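Speaker notes - student robotics club night, 16 May 2024
Ayman Ouali, Edberg robotics club

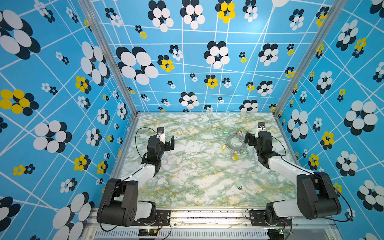
Slide 1. Say hi, thank Juvbridge for the room, get going. Don't do the long intro again, it ate five minutes in March!

So - we're the key tag team. The job we gave ourselves is a two-arm one: sort tagged keys by color, one arm holding the bunch still and the other one doing the fiddly part. I picked it because I thought it would be easy (pause, let the parents laugh).

Slide 2. How we teach it. One of us drives both arms through the job, we record it, and then we train on the recordings. We've got around 900 now. Prosier, our first model, learned from the early batch and it shows. It loved one tag and ignored the rest. Hajji is the second one and I like it a lot better. Mention that the wrist cameras matter more than I expected, especially once an arm gets in the way of the main view.

Slide 3. What went wrong. Cables, mostly. If a loop is too short the wrist can't turn, and if it's too long it drags on stuff. Tell the story about me re-routing it 2 nights before the demo and plugging the left arm in as the right.

Also the marble tabletop. We fell in love with the pattern at the store, and then the pale green tag was really hard to pick out on it - oops.

Slide 4. Next year: more key rings, more drivers, new people please! Sign-up sheet is by the door. Then questions, and hand the clicker back to Juvbridge.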